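4.3 Preparação da bancada para a coleta de demonstrações

Esta seção aplica-se ao protocolo Curkik, versão de outubro de 2021, usado no estudo sobre preensão de embalagens flexíveis em recipientes transparentes. A calibração dos braços (seção 4.2) deve estar concluída.

1. Coloque os recipientes de plástico transparente sobre o tampo, ao alcance das duas garras.

2. Distribua as embalagens no fundo dos recipientes sem alinhá-las. Contatos entre embalagens são permitidos e devem ser anotados no campo "contato" da ficha. 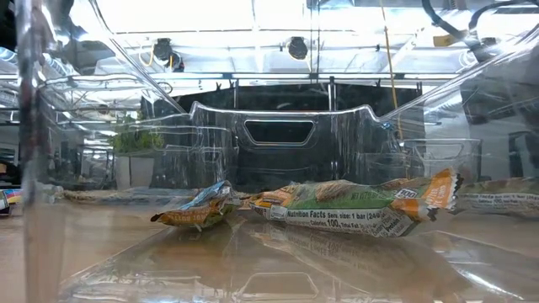

3. Confira o mapa de profundidade. Paredes transparentes e reflexos no fundo geram pontos falsos; descarte a leitura se a fração de pontos inválidos passar de 11%.

Nota: não cubra as paredes com fita ou papel. O método compara políticas treinadas com e sem o canal de profundidade, e qualquer marca opaca altera o resultado.

4. Leve os dois braços à posição inicial e aguarde a confirmação no terminal.

5. Inicie a gravação. Cada episódio dura no máximo 60 segundos. Ao fim do tempo, o episódio é encerrado e registrado como incompleto.
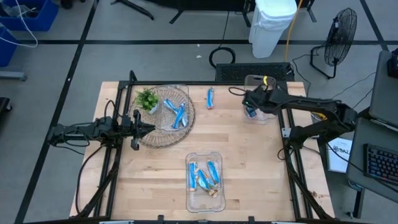
Figura 4-2. Bancada com os dois braços, recipientes transparentes e bandeja trançada.

CUIDADO: não ponha as mãos sobre o tampo com os braços habilitados. Para reposicionar uma embalagem, pause o controlador antes.

6. Repita até completar 124 episódios por configuração. Varie a disposição das embalagens entre um episódio e outro.

7. Envie as fichas a Nelli Lindqvist. Episódios com falha de preensão permanecem no conjunto e entram no cálculo da taxa de sucesso (ver seção 6.1).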